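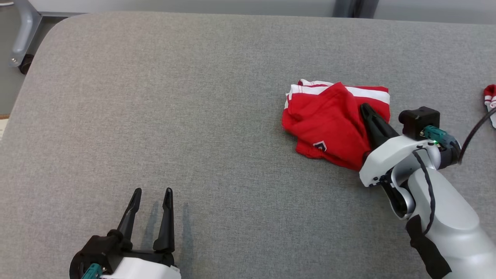

Folding day is back at the Promville sports kit library, and we couldn't be happier about it! Since the shelves reopened in September we've lent out 127 pieces of kit, and every one of them comes home needing to be washed, checked and folded before it can go out again. We do the folding on the big gray fabric surface these days, and what a treat it is. The weave has just enough grip that a soft red garment with a white stripe stays where you put it, and there's room to leave the small red-and-white bits off to one side until their match turns up (sometimes it does!).

If you haven't folded with us before, the method takes about a minute to learn. Lay the top face down, bring both sides in to the middle, tuck the sleeves back, then fold up from the hem. Smooth it with the flat of your hand as you go. We stop at a rectangle that fits the Koltus bins, four tops to a stack, and if it's a bit lumpy, it still fits the bin. Shorts go in half and then in half again.

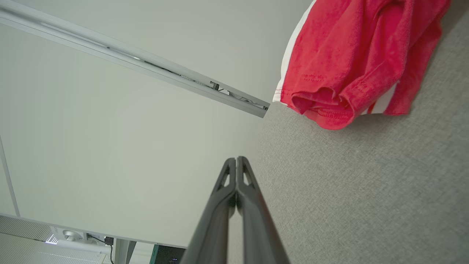
Reds stay together until the very end, then go on the lower shelf with the Tshabalala league sets. Anything with a loose badge or a pulled seam goes in the mending bag, which is getting wonderfully full – if you can sew even a little, come and say hello! We also have a new box of Arnomix name labels, 900 of them, so please stop writing on the collars in pen.

Drop in any time after 4. Bring clean hands and something to listen to.

Search this site
Type a word and press Enter
Go

3 comments

kitbagmom: I've been folding shirts wrong my whole life, it seems. The hem-last thing is so much neater.

redsocks522: Do you still want odd socks? I have a drawer full.

leftwing_len: Count me in for mending. Do I bring my own thread?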